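Is the Fumeck tabletop arm kit worth it for kitchen practice tasks?

Illama
posted 2023-05-24

Hello all. I want to buy the Fumeck kit for our small teaching room. The shop Orkamholm offers it for 249 a month, and support is included in this price. Our students should learn simple jobs: pick up a fruit, put it on a plate, later open an oven door. I have read the product page two times and I still do not understand how the wrist cable should be guided. Has somebody used it with normal kitchen things?
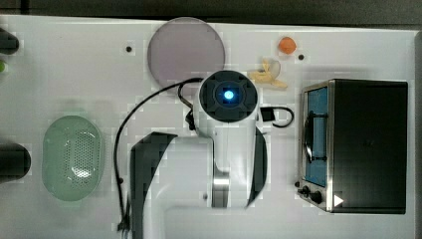
2 min read

Mạc
I rent the same kit for 7 months now. For light objects it is good. A banana or a small ball is no problem for the gripper. A basket with a thick rim is harder, you must come from the side and go slowly. Toaster oven doors I can open only when the oven stands fixed on the table, otherwise it slides away.

About the cable: leave a long loop at the wrist, then lead it down beside the arm. My first loop was too short and the connector came out when the wrist turned. Orkamholm sent me a new cable in November and I did not pay for it. The manual says nothing about this, I have written to them.

tableguy1992
depends what you need. too expensive for me

Fumeck_fan
Please ask for the price to buy, not only to rent. They told me 1000 for a used one, without support. The software is the same. I would take also the second set of fingers, the standard ones are wide and they hide small objects from the top camera.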